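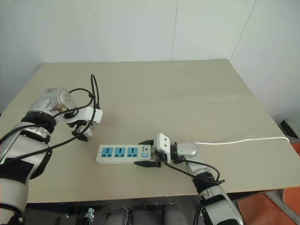 Subject: Re: [hurkdale-makers] Power at the big tables

Hi all,

Jumping in on the outlet thread, and sorry for the length, I typed this over lunch and it got away from me!

> We have the Bernport show coming up in June and I'm trying to sort out
> power for the tables. Last year it was a rat's nest. Should we just buy
> a pile of cheap power strips and put one on each table, or do people
> want to bring their own? Also does anyone know where the old ones went?
> I found 2 in the hall closet and one of those has no cord to speak of.

Please, please don't buy a pile of cheap ones. I did that for my own workroom when I moved in and I've been replacing them ever since. The sockets get sloppy, the plugs sag, and then you're wiggling the thing with one hand while you try to solder with the other. I'd much sooner have 4 decent strips and share.

What I look for now, for whatever it's worth: a good long cord (six feet is not enough, you lose half of it just getting down to the floor and over to the wall), a switch that lights up so you can tell from across the room that it's on, and a bit of space between the outlets. That last one drives me nuts. Half of what we plug in has a big square brick on the end, and on the skinny strips one brick eats two outlets. I know you can get those little stubby extension cords, and I own a bunch of them, and I can never find a single one when I need it.

White shows every speck of dirt but I still like white for the tables. On the tan tops it's easy to spot, and you don't set a coffee down on it. The black ones vanish the minute somebody puts a bag next to them.

As for where they go, can we try them along the back edge of the tables this time, up on top, with the cords dropping down behind? Last year they were on the floor and I must have kicked the switch off three times in one afternoon (apologies again to whoever was halfway through a print). If they slide around, a strip of that grippy shelf liner underneath is plenty. I wouldn't screw them down, the tables are rented from Bayram and they were not amused about the tape marks.

Prices: I looked at Prurkitz on my way home and the ones I'd pick would come to some 80 dollars for the lot. They also had a multi-pack for 40 that looked tempting until I picked one up. Light as a feather, and the cord felt like a shoelace. No thanks.

Oh, and one thing about heat guns and the kettle. Can those go straight into the wall? I know it's a pain because the wall outlets are all on the one side, but I really don't want them on a strip with everybody's laptops. And no strip plugged into another strip, even for five minutes, even if you're only charging a phone!

On the missing ones, I have a feeling a couple went home in the box with the extension reels. I'll dig through my garage tonight, but no promises, it's pretty grim in there. If you've got one at home with a bit of masking tape on the bottom that says HALL, it's ours.

If there's no objection by the time I'm next over that way I'll grab the good ones and send the receipt to the list. Does anybody want me to pick up shelf liner while I'm there, or do we still have that roll under the sink?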